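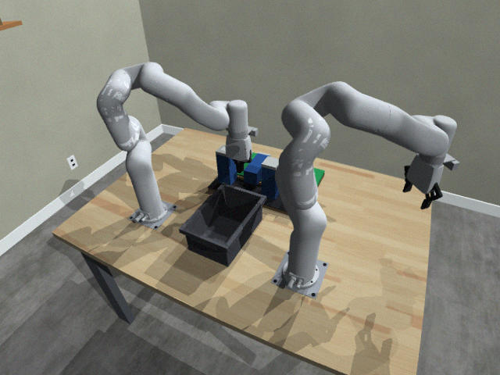
One respondent wrote that she had given up on the big table at Dekville entirely, that by the time she had cleared a space to lay out her pattern pieces the evening was half gone, and that she now cut her fabric on the kitchen floor at home. Comments of this kind were common in the survey returns, and they are the starting point for this section, which deals with how users of shared craft rooms divide up a work surface and what happens when the division is unclear.

4.2 Claims on the shared surface

We sent the survey to 278 registered users of the rooms at Jandley, Dekville and Lavoie and received 241 usable returns. The open questions produced 1554 separate comments, which were entered in Gradar and coded by both authors. Disagreements over codes were settled by discussion. Comments that named tools, opening hours or fees were set aside and are treated in the next section. The remaining comments fell under 4 headings: space, unfinished work, surface damage and noise.

Space drew the longest answers. Few respondents said that the tables were too small in themselves. The usual complaint was that one person's materials had spread over an area that another person expected to use. Sewers and quilters, who need a long clear run, were more likely to report this than people doing beadwork or small repairs. Several bead workers said they felt pushed to the corners of the table, while several quilters said the corners were the only places that were ever free and were of no use to them.

None of the rooms assigns places. At Jandley the posted rules say only that users should "leave room for others," and the answers show that people read this in different ways. Some take it to mean that a neighbor may move their things if needed. Others regard any handling of their materials as rude, even when they have left the table to make coffee. The two readings can exist side by side for months without trouble, and then a crowded evening brings them into conflict.

Mats played a larger part in the answers than we had expected. We had asked about them only in connection with surface damage, since all three rooms require a mat under any blade. Respondents brought them up again under space. A mat that has been put down is treated as a claim, and the claim covers the whole of the mat, including any part on which no work is being done.
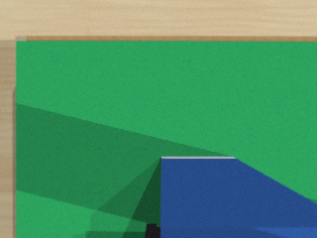
The claim seems to weaken as soon as one leaves the mat. Materials placed on the bare table next to it were described as "spillover" or "extra stuff," and respondents who would not touch anything on a neighbor's mat said they would slide these items back without asking. A green mat on a light wooden tabletop, as in Figure 4, has an edge that can be read at a glance. Where mat and table were close in color, as with the older gray mats at Lavoie, respondents reported more doubt over where one person's area stopped.

The size of the mat matters too. Dekville bought large mats in April on the advice of its quilting group, and a number of comments from other users date the shortage of space from that purchase. The quilters' own comments are favorable. Both sets of answers are probably accurate. A large mat protects more of the table and lets a long strip be cut in one pass – it also lets a person with a small job hold a large area for the whole evening.

Unfinished work raised a different set of problems. Glue has to set and paint has to dry, and none of the rooms has enough shelving for work in this state. Users therefore leave pieces on the table, often with a note. Notes giving a time of return were respected in nearly all the cases described to us. Notes that said only "please do not move" were not, and some respondents found them irritating enough to mention more than once. At Lavoie a side counter was set aside for drying in the past year, and comments about unfinished work from that room are fewer and milder than from the other two.

Age and length of membership made little difference to any of these answers. The time of visit made more. Morning users seldom mentioned space at all, and several said they were surprised to be asked. Evening users, who overlap with classes, supplied most of the material in this section, and the findings should be read with that in mind. We did not observe the rooms directly, so we cannot say how often the disputes that respondents described took place or whether both parties would have called them disputes.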